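**Open call: student robotics team looking for new members (no robot experience needed)**

Hi! I run the student side of the Kolholm robotics club, and we have 5 open spots on the team going into the Stuleo Household Challenge this spring. If you've walked past our door and wondered whether you'd fit in, please read on, because the answer is probably yes.

Stuleo is a simulation competition. Every team gets the same virtual home and the same list of chores, and you write the code that gets a robot through them. Doors, drawers, counters, picking things up, putting them down somewhere sensible. It all runs on a computer, so you can break things all afternoon and then hit reset (we do this a lot).

Right now most of my evenings go into close approach. Getting a gripper across a room is pretty easy! Getting it those last couple of inches to a flat surface, with the fingers open and the angle right, is where our scores fall apart. I've been staring at wrist views like this for weeks and I still get weirdly excited when a run goes well. 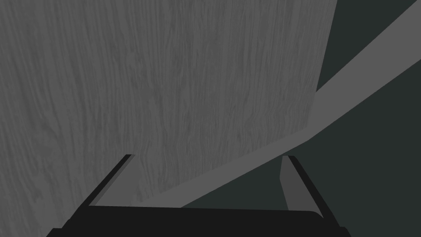

What I'd love is a second pair of eyes on that problem, plus people for the jobs that keep getting pushed to next week. Here's the list as it stands:

- **Motion and control (2 spots).** You'd work on approach angles, speed limits, and what the arm should do when it touches something sooner than it expected. Some Python is needed. Trigonometry helps, and so does a willingness to draw triangles on scrap paper.
- **Vision (1 spot).** Telling one pale surface from another pale surface is harder than it sounds. If you've taken any kind of image processing class, or messed around with it at home, talk to me.
- **Testing and logs (1 spot).** You'd run the same task over and over, write down what went wrong, and sort the failures into piles so the rest of us know what to fix. We did 300 runs of one door task last term and I wish we'd had somebody whose actual job was reading the results.
- **Writing and outreach (1 spot).** Stuleo wants a team report along with the code, and ours last year was, um, short. No coding at all in this one.

We meet twice a week at 5 in the Farías building, second floor, the room with the blue recycling bins outside. Meetings go until 7, though you can leave early if you have a bus to catch or a lab to finish. Outside of that, figure on a few hours a week on your own, more as the deadline gets close. I won't pretend it's a light month before submission.

The big push this season is two-arm work. Our code used to treat the second arm like luggage, and now we want both grippers doing something useful around a door at the same time. That means the two have to share a plan, stay out of each other's way, and keep the body of the robot where it belongs. It's the most fun I've had in this club, and also the part where we need the most help. 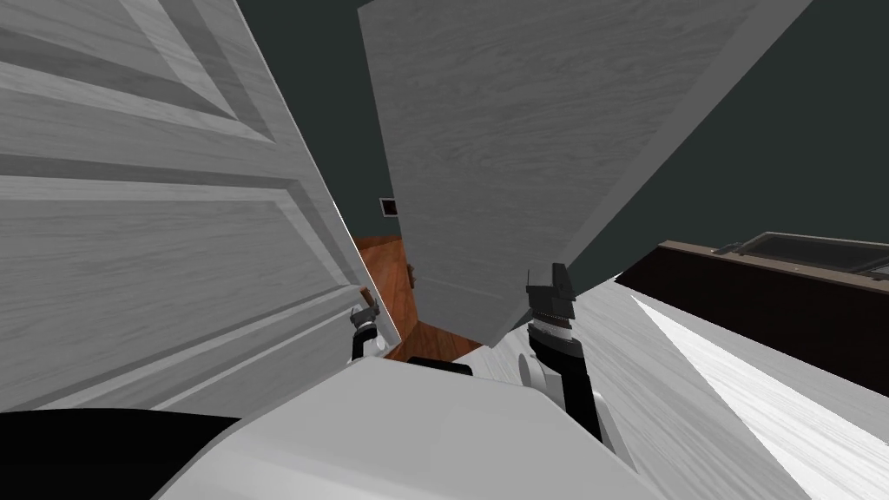
Doors are worth a lot of points in the Stuleo scoring, so whoever joins motion and control will be in the thick of it from the first week. We'll pair you up with a current member to start, and you'll get your own small task to own by your third or fourth meeting.

A few practical things. You need to be enrolled at Kolholm, any major, any year. You don't need a fancy laptop! The club has a login on the shared Zirnum machines and you can run everything from there. There's a $510 pot for the season that goes toward the entry fee and snacks, so you won't be asked to chip in. These are unpaid spots, but if your department gives project credit I'm happy to fill out the form.

To apply, send the club inbox a few lines with:

- your name and year
- which spot you're interested in (two is fine, put them in order)
- something you made, fixed, or wrote that you liked working on, robots or otherwise
- which evenings you can't do

Please don't send a formal cover letter. Applications close at the end of February and I'll write back to everyone by the first week of March. If you'd like to see what we do before deciding, drop in on any meeting and grab a chair next to whoever's running tests.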